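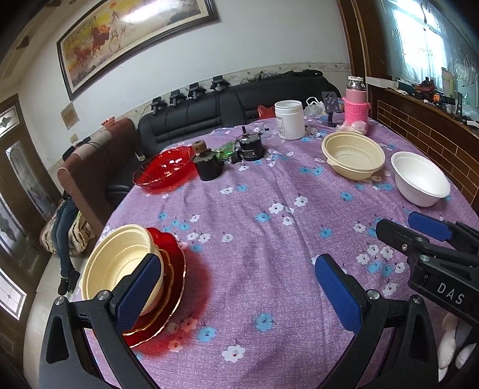

Red dishes, cream bowls, and the lavender cloth back on the round table 🌸

3 min read

So it's Tuesday, I've had my tea, and I've finally started on the big crockery sort I've been promising since the beginning of October. A little thread for anyone else who owns far too many serving dishes and can't bear to part with a single one of them.

First of all, the tablecloth. I do love this one, with its little flowers, and it's so soft that you can put glass down on it without that awful clonk. I ordered it from Drolow for 16 quid and I've been meaning to go back for a second ever since – the kitchen table could do with cheering up too!

Now, the red plates. The scalloped one with the gold rim is a wedding plate, with the double-happiness character in the middle and "Married" in gold lettering, and hearts too. I get sentimental about it every time it comes out (I get sentimental about most things that come out of that cupboard, to be fair). 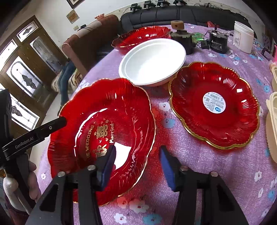

Kimie Fujimoto replied to say her mum had a set very like these and only ever used them for sweets and melon seeds at New Year, never for anything hot, and that she still puts a paper napkin between each one when they're stacked.

Thank you Kimie, napkins it is! I'd been using old newspaper and it leaves grey smudges all over the gold, which then need rubbing off ever so gently with a damp cloth. And melon seeds sound perfect, I might pinch that idea.

One of the others still has its sticker on, right in the centre. My method is warm soapy water, a patient thumbnail, and a dab of cooking oil for whatever's left behind. Please don't use a scourer anywhere near a gold edge. I did that once with a bowl from Husonley and I'm still cross with myself.

The plain bowls are much less fuss and they're staying out for everyday things, peanuts and tangerines and so on. Everything else on the table needs a home of its own, and that's a job for after supper.

If anyone has a nice deep box to spare, 60 cm or so along the long side, do send me a message. I can collect any evening after 4 and I'll bring biscuits.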